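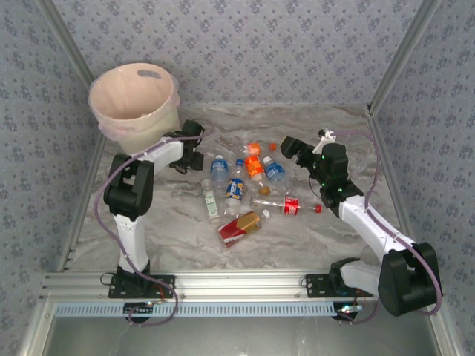
Moving the bottle sorter off one big loop

8/11/23

I spent most of the last two weeks pulling apart the program that runs the two arms, and I want to write down what changed before I forget why. The task is the same as it was in January. There are empty drink bottles on a marble-patterned surface, there is a bin in the back left corner, and the arms have to get the bottles into the bin without hitting each other.

The old code was one loop. It grabbed the camera images, ran Clusto to split the pile into separate bottles, picked a target, planned a path for one arm, planned a path for the other, and sent both. It was easy to read. It also meant that both arms waited on whichever step was slowest, and that step was always Clusto. Clear plastic on a gray and white veined pattern is close to the worst thing I could have picked. The segmenter would take a bottle with a label and return the label as one object and the rest of the bottle as table.

So perception is now its own process. It runs at its own pace and writes a list of bottles with a time stamp on each one. The planner reads the latest list when it wants it. If an entry is older than 110 milliseconds the planner throws it out and waits for a fresh one. I tried 70 first and the arms spent too much time doing nothing. 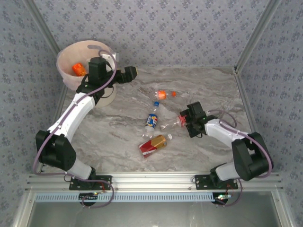
The second change is who owns what space. Before, the planner checked the full shape of both arms against each other at every step along the path, and it would often fail to find anything and give up. Now I split the volume above the table into blocks, and an arm has to hold a block before it can enter it. The blocks over the bin can only be held by one arm at a time. The left arm is closer, so it gets them by default, and the right arm has to ask.

I took this idea from Fevdale, which is the scheduling library I used on an earlier project. I ended up not using the library itself. It wants every job to have a known length, and a grasp does not have one. My version is a table of locks and 174 lines of Python. The one hard part was deadlock, where each arm holds a block the other wants. I fixed that in the dullest way, by always asking for blocks in the same order. If an arm can't get all of them it lets go of everything and backs up 15 millimeters. 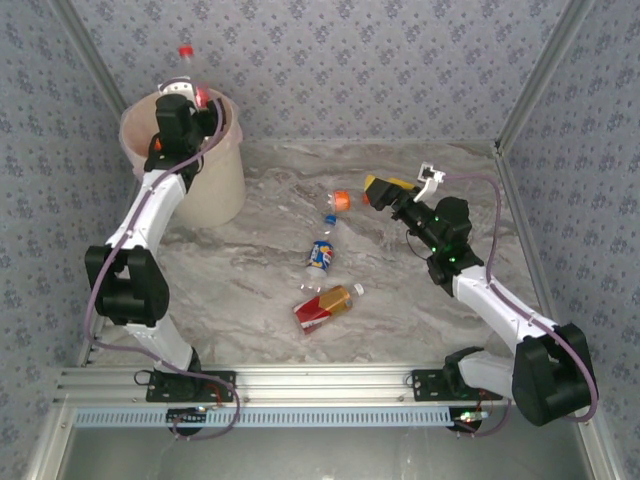
4 min read

Grasp choice is where I have the least to show. The scoring function still likes caps too much. A cap is a solid color with a clean round edge, so it gets a high confidence score, and the planner goes for whatever has a high confidence score. For a loose cap that's a waste of a cycle. For a cap still on a bottle it's a bad place to grip, with all the weight hanging off one end. I now multiply the score by how far the point is from the middle of the bottle, which helps when Clusto finds the whole bottle and does nothing when it doesn't.

I'm also trying the wrist cameras for the last part of the approach. The overhead view is fine for deciding which bottle to go after. It's poor at telling which of two overlapping bottles is on top, and if you pull the bottom one first the other one rolls.

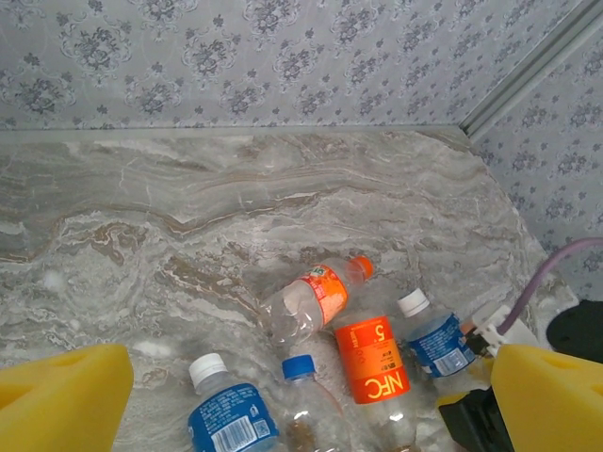

The trouble with the wrist view is that the fingers are always in it, so I mask them out with a fixed polygon per camera. That worked until I remounted one camera a little off from where it had been, and then the planner saw a permanent yellow object right in front of the gripper and refused to move. It took me an evening to find. The mask is now drawn from the joint readings and the camera calibration, so if the camera is off the mask is off too, but at least there's one place to fix it.

For logging I switched to Drurilent. Every process writes to the same file and I can play the whole run back with the block table drawn on top. I should have done this first. Two of the bugs above were plain to see the first time I scrubbed through a recording.

Still to do:

Get Brandão working again. That's my name for the small simulator I wrote for testing the planner, and it still expects the old single loop.

Handle a bottle that slips out at the rim of the bin. Right now the planner marks it as done.

Retrain Clusto with more crushed bottles.

Clean up the config files. There are three and they disagree on which arm is number one.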